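Clilalmont Residents Forum > Building Services > Shared Bathroom Storage, Proposed Rule Change

Posted by: B_Gyori_Office
October 2023

The management office invites comment on the following proposal before it is adopted in March.
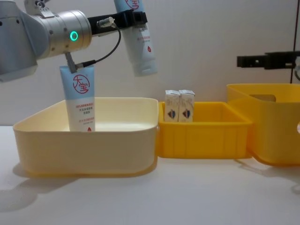 Under the proposal, personal toiletries may no longer be left on the open shelves in the shared bathrooms. Each resident will be assigned one locking cubby, 14 inches wide. Items left on the shelves will be removed and held at the front desk for 3 days.

Boglárka Győri
Residence Office

Reply from: urnness_east
I support the proposal. Residents of the Urnness wing have reported missing creams and shampoo on several occasions, and the present arrangement offers no remedy.

Reply from: Koubek203
I must respectfully disagree. The cubbies are too shallow for full-size bottles, as I noted when the Tirkon units were installed on the second floor. A labeled basket for each room would serve the same purpose at lower cost.

Reply from: urnness_east
Labeled baskets were in use before the shelves. The labels did not prevent anyone from borrowing toothpaste.

Reply from: m_floor2
Could the office confirm whether the holding period includes holidays? Three days is short for residents who travel - prescription ointments in particular should be exempt from removal.

Reply from: B_Gyori_Office
Holidays will not be counted. The exemption for prescription items is reasonable and will be added to the draft. With regard to the cubbies, the office has requested a price for up to 70 deeper units.

Reply from: Koubek203
Thank you. I maintain my objection until the dimensions are posted.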